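Home Products Guides Spare Parts Contact

Setting up the Plostari gripper kit for flat clothes

By Tekle Feyisa, 30/03/2018

This guide is for people who bought the Plostari kit and want to use it for picking up clothes from a table. I installed it for a small laundry customer in Bonedville, and I write down the steps in the order I did them. The printed manual is good for the electrical part, but it says very little about cloth.

Before you start

You need the kit, the Danar control program and a table with a smooth top. Update the program first. My version could not save the finger opening, and I lost one afternoon with this.

1. Fix the gripper to the wrist and tighten the screws by hand. Do the last quarter turn with the key.

2. Leave a free loop in the gripper cable. If it is pulled tight, the wrist cannot turn fully.

3. Set the table height in Danar. Touch the table with closed fingers, very slowly, and press Save. For me the value was 196 mm.

4. Open the fingers and set the approach height to 30 mm over the cloth.

5. Choose the grip point. With trousers, shorts and skirts I take the waistband. It is thicker than the rest and gives the fingers something to hold. Do not choose a pocket, the cloth there can fold under itself.

6. Run the approach at low speed and stop it before the fingers go down. Look from the side if both fingers are free of the cloth. 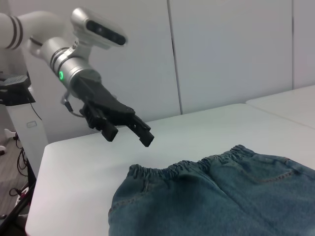 Step 6: open gripper over the table, denim shorts with elastic waistband.

7. If the position is good, let the arm go down and close. Start with force level 11. For thin cotton go lower.

8. Repeat with the same piece turned a little each time, and save the positions that you like.

The finger pads should be changed after 2,000 grips. Order them together with the Mwaipopo cleaning set, the delivery costs the same. Clean the pads with a dry cloth only, alcohol makes them hard.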